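Grasedel Footy Tipping: Frequently Asked Questions

Last updated 2019-06-14

How do I join?
Sign up with your email address, pick a team name and pay the $40 entry fee. You can join after the season has started, but you get no points for rounds already played.

When do tips close?
At the first bounce of each match. You can change a tip as often as you like until then.

What if I forget to tip?
You are given the away team in every match you missed. The margin on the feature match is set to zero.

How is a tied ladder split?
By total margin error across the season. The lower number goes higher on the ladder. Last year the top two finished level and were split on margin, 396 to 411.
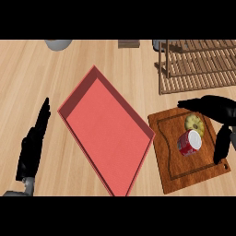 Issue 80 | Page 3

Can I run a private league for my workplace?
Yes. Go to My Leagues, choose Create and send the code to your colleagues. A private league needs at least four members. Everyone in it still counts on the main ladder, which had 1,645 tippers at the end of last season.

What happens if a match is drawn?
Everyone who tipped either side gets the point.

Do finals count?
No. The main ladder is final after the last home-and-away round. A separate finals competition opens in September and is free for paid members.

I think my score is wrong. What should I do?
Scores are updated the morning after each match. If yours still looks wrong after that, use the contact form and include your team name and the round. Claims close when the next round begins.

Can I get a refund?
Only before your first round of tips has closed.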